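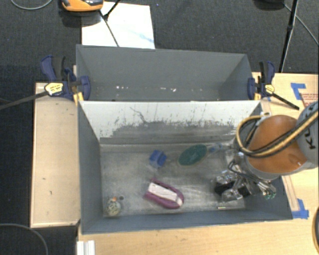

Open-topped bin in use on a wooden table, with a second grey bin behind it.

Mimari Open Bin, Wide Pattern
Item 652

Overview
The Mimari Open Bin is a wide, rectangular container without a lid, intended for sorting rooms, workshops, classrooms and returns counters. It holds small articles of mixed shape in one layer or in a shallow heap, where they can be seen from above and picked out one at a time. Jodico supplies the bin to schools, public offices and small businesses from its warehouse in Gestville.

The bin has four upright walls and a flat floor. There are no inner dividers. Customers who wish to keep articles apart within a single bin should order the tray insert separately (see Accessories).

Typical contents
The bin is suited to light household and bench articles such as brushes, small blocks, toys, and packaged goods of modest size. In the bin shown, a brush with a dark green head and a translucent bluish handle lies on the floor of the container beside a small blue block-shaped object, with a purple and white item nearer the front. Articles of this size may be spread across the floor with space between them.

Very small parts, including screws, beads and loose fasteners, are better kept in the Bataineh drawer units listed under Small Parts Storage. Liquids should not be stored in the bin.

Surface and wear
The inner surfaces will mark with use. Scuffs, streaks and scratches are to be expected on the walls and floor of any bin in regular service, and the inner face may become noticeably two-toned as the finish wears. The bin pictured has a worn, mottled far wall, a thin crooked scratch and pale patches across the floor. Marking of this kind is treated as ordinary wear and is not covered by the replacement terms.

A bin should be withdrawn from use if a wall is split, if the rim has a sharp edge, or if the floor no longer sits flat on the table.

Placement
Place the bin on a level table or bench with its full base supported. Where two bins are used together, one may stand directly behind the other, with the bin in active use nearest the operator. Jodico recommends that incoming articles be kept in one bin and sorted articles in the other, and that both be labeled on the outer wall.

Bins should not be placed on the floor in walkways. Loaded bins should be lifted with both hands from the short sides.

Cleaning
Remove all articles and shake out loose dirt. Wipe the walls and floor with a soft cloth and mild soap, then rinse and dry. Scouring pads and solvent cleaners will dull the finish. Stains that remain after washing do not affect use of the bin.

Ordering
Bins are sold singly or in sets of 2. Orders of 300 bins or more are shipped direct on pallets and require a signed delivery slot. Stock at Gestville stood at 3,205 bins at the March count; larger quantities can be reserved on request.

Institutional buyers should send a purchase order to Orest Prokopenko, Supply Accounts. Questions on returns, replacement terms or damaged deliveries should be sent to Edivaldo Figueiredo, Customer Service — please include the item number and the delivery note.

Accessories
Tray insert, four compartments
Clip-on label holder, pack of ten
Flat lid, grey
Non-slip table mat

Returns
Unused bins may be returned within 30 days of delivery. Bins that have been labeled, drilled or marked by the customer cannot be accepted.

Page last revised Apr 10, 2022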